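How to Host a Visit to the Computer Disassembly Cell

Prepared for staff and student hosts, Badoldale Robotics Laboratory
Revised March 8, 2022

This page sets out the procedure for showing the disassembly cell to visiting groups. It applies to school parties, industry guests and the January open day. Hosts who have not led a visit before should watch one full session first. Requests for new dates go to Gaurav Agarwal.

Before the group arrives

1. Reserve the cell under booking code 2260 and enter the size of the group.
2. Place the desktop tower on its side on the slatted table, with the side panel off and the interior facing up.
3. Confirm that the tower is disconnected from wall power.
4. Set the gray fixture plate to the left of the tower. Check that its slots and pockets are clear of screws left over from earlier work.
5. Start the Skasutora control program and load the visitor routine. Run it once at reduced speed.
6. Open the wrist camera view on the large monitor so that guests can follow the work from behind the floor line.

Opening the session

Begin with the purpose of the project. Used computers contain parts that can be tested and put back into service, and taking them apart by hand is slow. Keep this introduction short. Most guests wish to see the arm move.

Name the main parts of the computer before starting the routine: the motherboard, the graphics card, the drive cage and the power supply. Guests who have never looked inside a computer will need a moment to find each one. Then bring the gripper over the case and pause it there for the first round of questions.

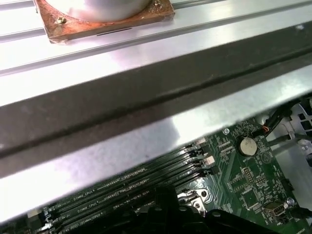
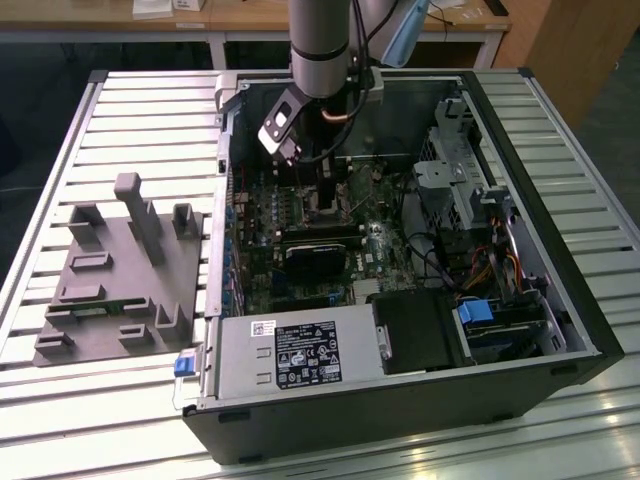 First picture: the wrist camera view, with the memory slots and coin-cell battery. Second picture: the arm over the open tower, with the fixture plate at left.

Running the demonstration

1. Ask all guests to stand behind the floor line. The host holds the stop button for the whole session.
2. Announce each movement before it begins.
3. Direct attention to the monitor when the gripper is inside the case. The printed labels between the memory slots, such as DIMM4_CPU1, are a useful way to explain how a person or a program can tell one slot from the next.
4. Point out the cables. Rigid parts stay where they are expected, while cables shift and must be located again each time. Guests from industry often ask about this.
5. Pause the arm between steps if the group is large, and invite those at the back to change places with those in front.
6. Return the arm to its home position before anyone approaches the table.

If the routine stops with error 41, do not restart it in front of guests. Press the stop button, move the group to the Jurton display in the hallway and call Matúš Oravec at extension 1342.

Questions from guests

Answer what you can, and write down the rest with a contact address. Hosts should not give prices or delivery dates for any equipment. Questions about the Xiao student program should be passed to the front office.

After the visit

Close the visitor routine, switch off the monitor and return any loose screws to the tray. The tower may stay on the table if another session is booked for the same day. Sign the visit log before leaving the room.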